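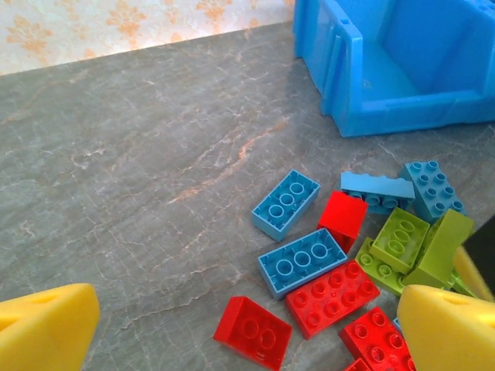 If you read last month's item you know I've been going back and forth about fingers. We've had the Preller fingers on both arms since we set up the Ranness bench, and I like them, I really do, but every time somebody stops by to watch they ask me the same thing: why don't you try the softer ones? So this month I finally did. I spent most of September swapping fingertips, and I have opinions!

The two sets, for anyone just joining us. The Prellers are stiff and chunky and close flat against each other like a pair of pliers. The Vedemura set is a slimmer tip with a rubbery pad, and it gives a little when it meets something. They bolt onto the same mount (thank goodness), so a change takes me four screws and one short recalibration, plus however long it takes to find the screw I dropped.

The job was the same all month. Pick one toy brick out of a pile, drop it in the right section of the bin, go back for the next. I did 200 picks with each set, split between the left arm and the right, and I shuffled the pile by hand every 18 picks so neither set got to enjoy a lucky arrangement for long. I wrote down every miss in a paper notebook, with a letter for the kind of miss. S is for slip, P is for push (the fingers come down and shove the brick away before they close), and D is for double, when you go down for one brick and come up with two.

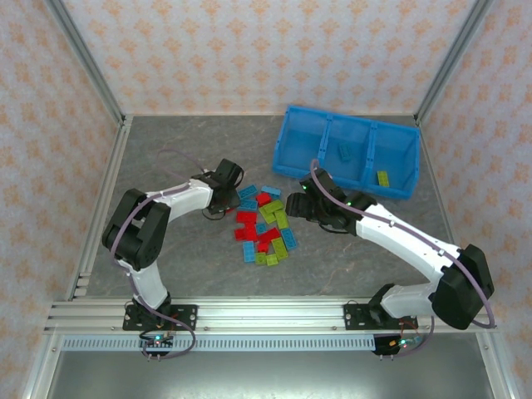

I went in sure that slips would be the big story, and they weren't even close. Pushes were where the two sets really came apart. A heap like this, with red, blue and green bricks leaning on each other at every angle, leaves you almost no room to get a fingertip down on both sides of anything. The Prellers need a decent gap, and when they don't get one they land on top of the neighbor and the whole pile shuffles over. I had 46 pushes with them. The Vedemura tips got down into narrower spots and I logged less than half that. Studs were trouble for both, by the way. If a finger lands on a row of studs with the brick lying on its side, the grip feels fine right up until the arm starts moving, and then the brick slowly rotates on you — very annoying to watch.

Slips went the other way, and this surprised me. I figured a soft pad would hang on better, and on a brick lying flat it does. On one that's standing up, though, the pad bends and the brick tips forward in the grip, so it goes into the bin crooked and sometimes catches a divider on the way. The stiff fingers just clamp it and that's that. If I were only moving bricks from neat rows I'd keep the Prellers on forever.

Doubles were a wash. Both sets picked up a passenger now and then, mostly when two bricks were partly pressed together, and I don't think any fingertip is going to fix that. I probably need to look harder at the camera side. The wrist camera gets a lovely close look at the pile, but once the fingers are nearly down they hide the bit I care about most, and the fixed camera has the opposite problem because the arms themselves get in the way. I've started approaching from a bit farther back and pausing for one last look before the final drop. It costs me time on every pick and I'm still deciding if it's worth it.

A few of you wrote in asking about the controller. Still the Cárdenas, still no complaints apart from the fan noise. I did turn the closing force down for the Vedemura pads after one of them started to peel at the corner, and the picks after that were a little gentler and a little slower. I've glued the corner back, and I've ordered a spare pair because I don't trust my glue.

For now I'm leaving the Vedemura tips on the left arm and the Prellers on the right. It makes my spreadsheet ugly, but it lets me send the flat, crowded bricks one way and the upright ones the other, and I want to see how far that gets me. Next up is the same 200 picks with the bricks swapped for wooden blocks, no studs at all, and if I have the patience I'll try the Prellers with a strip of grip tape on the inside faces. Somebody suggested bicycle tube rubber instead of tape. I have an old tube in the garage, so send me your cutting tips if you've done this before!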